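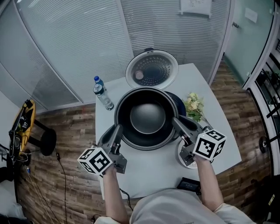

Fig. 1. Rice cooker with the lid open and the inner pot in place.

Household Equipment and Food Basics
Handout 4: The rice cooker, inside and out
Course notes by Nnamdi Ugwu

Bring this handout to the October practical. Read the first two sections before you come, and have a look at your own cooker at home if you own one. Mine is a Drareo that I have had since college and I still like lifting the lid on it!

1. The parts

Almost every electric rice cooker comes down to the same few pieces, and once you can name them the manual for any model gets much easier to follow.

Outer body. Holds the heater and the controls. It never goes in the sink.

Inner pot. Lifts straight out. In Fig. 1 it is the black nonstick one sitting inside the body. All measuring, rinsing and washing happens with this pot away from the body.

Heating plate. At the bottom of the well, under the pot. You only see it when the pot is out, so take the pot out and look.

Thermostat. On simple cookers this is a springy button in the middle of the heating plate that touches the base of the pot. Press it gently with a fingertip (cooker unplugged) and feel it move.

Inner lid. The metal plate on the underside of the main lid. Look at the pattern of small marks spread over it in Fig. 1. On many models this plate comes off for washing, and on some it is fixed, so check before you pull.

Seal. The ring that closes the gap between the lid and the pot. Sealing rings pick up smells faster than any other part.

2. How it knows when to stop

I love this bit. While there is free water in the pot, the bottom of the pot can't get much hotter than boiling. The heater keeps pushing, the water keeps turning to steam, and the temperature stays nearly flat. Then the rice takes up the last of the water and the temperature at the base starts to climb. The thermostat feels that climb and switches the cooker over to warm. On the basic type there is no timer at all - the water itself does the timing.

Questions students bring up every term:

Why does my small batch scorch? A thin layer of rice dries out quickly at the bottom. Keep to the minimum line for your pot.

Why does the switch pop up early? Very often there is a grain or a drop of water stuck under the pot. Wipe the base, wipe the plate, try again.

Can I lift the lid to check? You can, but you let out steam the rice was going to use. Leave it shut until the switch goes over, then wait 10 minutes more before you fluff.

3. Taking the pot out

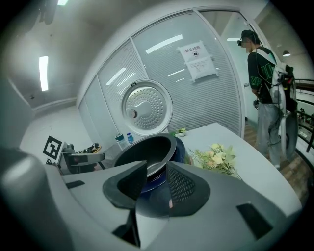

Fig. 2. The pot tilted, showing its dark interior and the blue outer wall.

Open the lid all the way until it stays up by itself. Lift the pot straight up with both hands, keeping it level until it clears the rim, and only then tilt it. Look over the inside under good light. You are checking for scratches in the coating and for dents in the base. A dented base sits unevenly on the plate and you will get one hard patch of rice every single time.

Now turn it and look at the outside. The outer wall has to be clean and fully dry before it goes back. When you lower it in, give it a small turn left and right so that it settles on the plate. You should feel it sit down.

Clear the table first, please. Bags and coats go on the hooks, and anything else you want to keep dry goes well back from the cooker.

4. Measuring for the practical

Each pair cooks one batch of plain long-grain white rice.

Rice: 2 rice-cooker cups (the small cup that comes with the machine, smaller than a standard US cup)
Water for the pot: 460 milliliters, added after rinsing and draining
Salt: optional, a pinch

Rinse in a bowl, never in the nonstick pot. Swirl with your fingers, pour off the cloudy water, and repeat until it runs nearly clear. Level the rice with a flat hand before you close the lid. Note your start time on the sheet. My own test batch in the Plonby took 28 minutes to switch over, and yours may well be different, so write down what you get!

5. Lid and steam

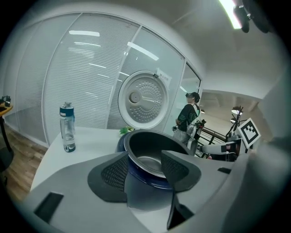

Steam rises, meets the inner lid, cools a little and turns back into drops. Some of it escapes through the vent and the rest runs down or drips back onto the rice. A starchy film builds up on the plate over time, mostly in the dimples and along the seal, and if it is left there the next batch smells stale.

After every use, with the cooker unplugged and cool:

Wash the pot with a soft sponge and mild soap. No steel wool.
Take off the inner lid if yours is removable, wash it on both sides, and dry it standing up.
Wipe around the seal with a damp cloth, then a dry one.
Empty the drip cup if there is one.
Leave the lid open for a while before you store the cooker.

For next time: write half a page on your results, with your switch-over time and a note on the texture at the top, middle and bottom of the pot. If you have a different cooker at home, draw its inner lid and label what you can.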